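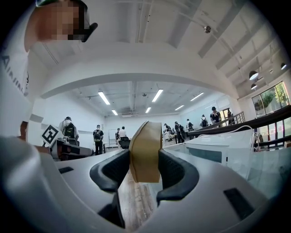 The Grarkenby Public Library will begin its winter schedule in November. The Main Branch will open at 10 a.m. and close at 7 p.m. Monday through Thursday. Friday closing time moves to 5 p.m.

The Yeoman Street Branch will keep its current hours. The book drop on the alley side is closed until the new hinge arrives. Please return items at the front desk or at the Main Branch.

Overdue fines on children's and teen materials have ended. Existing balances on those items were cleared overnight, and over 3000 cards are back in good standing. Charges for lost or damaged items still apply.

Cardholders who still see a balance should call the circulation desk at extension 1330. Please have your card number ready. Balances cannot be discussed in replies to this account.

The limit on holds is now seven per card, including e-books. Requests placed before the change will stay in the queue, even if they put you above the limit.

The local history room is open by appointment. The Kutuden family letters have been cataloged and may be read on site. Pencils only, please. Copies are made by staff and usually take two business days.

Questions about the fine policy may be sent in writing to Carol Greenwood, Head of Circulation, at the Main Branch. Printed copies of the policy are available at both desks in English and Spanish.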